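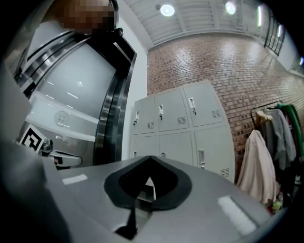 Sat 24 April

Up before six to read the water meter. It said 1112, which I wrote on the back of the Beaudoin invoice so I would have it in one place. Then coffee, then the seed trays. The leeks are up. The peppers are not, and I think the windowsill is too cold for them at night. Moved them to the shelf over the radiator.

Markos Gavalas called at nine about the allotment. The Kametetti plots are being measured again and everyone has to re-stake their corners by the end of the month. Mine are fine, but the path on the north side has crept over onto my ground — a foot at least — and I want that settled before I put the beans in. He said to write a letter. I wrote one in October and heard nothing back.

Went out late morning. Long stretch of sitting down, and my knee stiffened up. 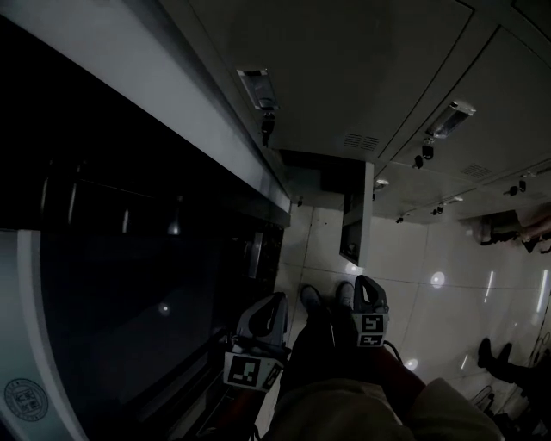 Dark shoes, light tiles. Still in the beige jacket.

Stopped at Gundden on the way home for twine and a bag of compost. They had the good bamboo canes, bundled, but only the short ones. Bought 3 bundles anyway. They'll do for the peas, and I'll ask Naheed Baloch for her spare tall ones, which have been leaning on her shed since last summer.

Afternoon in the garden. Dug the second bed down to the clay and gave up there. Found the hand fork I lost last year, rusted but sound, and put it in oil. The rhubarb is ready to pull. Took six stalks and left the rest.

Supper was lentils and the end of the bread. Stewed the rhubarb with too little sugar and ate it with yogurt. Read 31 pages of the book on the Brurison canal. The chapter on the locks is slow going, mostly letters between engineers who disliked each other, but I want to get to the flood.

Rain after dark — heavy for ten minutes, then steady. The barrel should be full by morning. Need to ring the dentist Monday and find the tape measure.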